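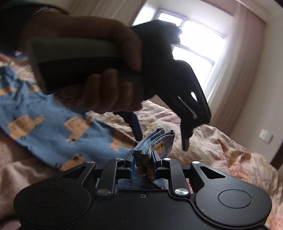 Does a surge protector wear out? It does. The part inside that soaks up the spikes gets a little weaker with every hit, and once it has given up, the strip will usually keep powering your lamp as if nothing had happened.

I got that answer at the service counter at Heffernan, the electrical supply store in Kakcombe, about a minute after walking in. The woman behind the counter has worked there 20 years and had agreed to talk to me on the condition that I leave her name out. "My relatives would start bringing me their strips," she said. "They already bring me their toasters."

I had brought mine. It was a beige Detgate six-outlet model that came with my first apartment and may have come with the building. She turned it over, read the label, and put it down at some distance from herself.

"This is an extension cord with ambitions," she said. "There's no joule rating on it. If there's no joule rating, you've got more holes to plug things into, and that's all you've got."

The joule rating, she explained, is how much surge energy the thing can absorb over its life. It works like a bank balance, except that you never get a statement. For a lamp and a phone charger she would take nearly anything. For a TV or a desktop computer she wants to see 900 at the very least, and she gets happier from there.

I asked about the little green light.

"Which green light? Some of them say 'protected' and some of them say 'on.' People see green and feel good. Read the word next to it." Mine had no word next to it. It had no light, either.
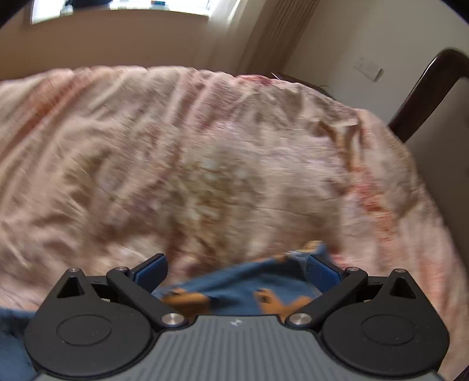
Last edited in April

We moved on to what people plug in. She keeps a mental list and the space heater is at the top of it, followed by the space heater again. "It goes in the wall. Everybody nods when I say that, and then they ask which strip I'd recommend for the heater." Window air conditioners get the same speech in July.

Then there is the matter of plugging one strip into another. She has a word for this that I can't print, and a story about an office over in Plarnholm where she followed a cord from a coffee maker and passed through four strips before reaching an outlet. The coffee, she said, was good.

"You want more reach, buy a strip with a longer cord. They make them. They cost a few dollars more and people act like I've asked for a kidney."

She has opinions on price generally. The cheapest strips in the store are by the register, where she didn't put them. The most expensive one is $300, rack-mounted, and sold mostly to men with home theaters. Does it do a better job? "It does a fine job. It's also very heavy, and they like that." Most homes, in her view, are served well by something in the lower middle of the shelf with a safety lab's mark on the back, replaced now and then.

She's less patient with the insurance promises printed on the boxes, the ones that offer to pay for whatever gets fried. Has she ever seen a customer collect? She thought about it for a while – long enough for someone to buy a pack of fuses and leave. "Read what you have to mail them," she said finally. "Start with the receipt you don't have."

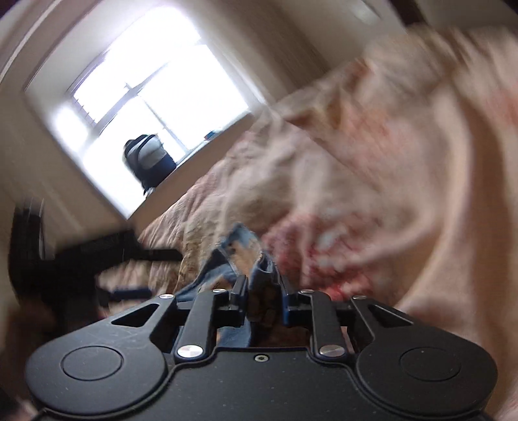
How often should a surge protector be replaced? Every three to five years is a sensible habit, and right away after a nearby lightning strike or if the case is discolored, warm, or buzzing.

"Write the date on the bottom with a marker," she added. She does it with every one she sells, if the customer will stand still for it. Some object to the handwriting.

And lightning itself? For a direct hit, she said, nothing on her shelves will help much, and anyone who says otherwise is on commission. A protector at the main panel takes care of a lot of what comes in from the street, and an electrician should put it in. When a storm is on the way, she goes around her own house pulling plugs out of the wall – the TV, the computer, the router. The family complains about the router.

I bought a new strip, lower middle of the shelf, and she dated it before I could get my wallet out. She offered to recycle the Detgate for me. I said I might hang on to it for the garage, and she asked me what was in the garage. I told her there was a space heater.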